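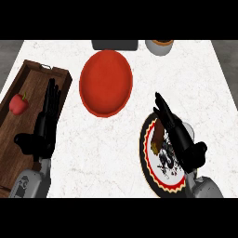

シミュレーションで集めた手本だけで、実機の学習は足りますか。

足りません。うちの場合、シミュレーションは下地づくり用で、仕上げには実機の手本を別に混ぜています。混ぜる割合はまだ探り中。

というわけで6月の収集班だより。締切前なので駆け足で。

まず数字。両腕の台所タスク、今月の採用は210本。収録は236本、落としたのが26本。先月の採用は203本だったので微増です。もっと伸びるはずだったんですが、途中で操作側の手袋の較正がずれて、半日まるまる止まりました。原因は手首のオフセット値の上書き。Mutua Ondiekiさんが直してくれて、今は起動時に値を照合するようになってます。照合で赤が出たら、そのまま録らずに声をかけてください。

落とした分の内訳。多いのは指が物体にめりこんだまま持ち上がってしまうやつ。見た目は成功なのに接触力がおかしい。再生だけだと見逃すので、判定は必ず力のグラフも開いて確認お願いします。次が、開始直後に手が止まったままの長い待ち。操作者が迷ってるだけの時間で、これを残すと学習側も律儀に迷います。冒頭の静止は切ってOK、ただし途中の静止は切らないこと。持ち替え前の一呼吸まで消してしまった例が7本ありました。こちらは元データから戻し済み。

シーンの話。白い大理石の天板に、赤ピーマンの入った木のトレー、赤っぽいオレンジ色の大きなボウル、黒縁に赤いジグザグの皿。この組み合わせは引き続き使います。ボウルが真ん中寄りにあるので左右どちらの手からも届かせたい、というのがAwuor Kariukiさんの配置案。皿の白いところに黒い飛び散り模様があるのもそのままで。模様つきの皿に替えてから物体の輪郭の推定が荒れる、という報告が来てますが、荒れるならなおさら手本がほしい、ということに決まりました。

配置の乱数の幅は来月から広げます。今の幅だと右手の軌道がどれも似てきていて、Wumpini Odoiさんいわく「同じ人が同じ動きを何度もしてるだけ」。耳が痛いです。操作者の交代も早めます。一人が続けて録るのは一時間まで、そのあとは必ず別の人に。

指示文のつけ方も変更。これまで「ピーマンをボウルに入れる」一種類で済ませていたのを、言い回しを変えて三種類ずつ書いてもらいます。語尾だけ変えるのはなし。「左手で取って真ん中の器へ」みたいに、どこを手がかりにするかを変えてほしいです。英語版はPieter Mertensさんがまとめて見るので、日本語だけ入れてもらえれば大丈夫でう。

保存先の引っ越し。旧サーバーのHoknessは今月いっぱいで書きこみ停止、以後はValgateへ。フォルダ名の規則は同じ。途中まで録ったセッションをまたがせると番号が二重になるので、区切りのいいところで移ってください。手順書は共有の場所に置いてあります、が、三ページ目の図が古いです。すみません、直します。

実機側の収集はRashidiの部屋で午後二時から。枠がまだ空いてます。初めての人はBeat Danzerさんに一声かけてから。手袋のサイズMが足りてないので、自分用のを持ってる人は持参でおねがいします。

次号は学習結果の比較を載せる予定。シミュレーションのみと、混ぜたものと。グラフが間に合えば。原稿と写真の受付はいつものチャンネルまで。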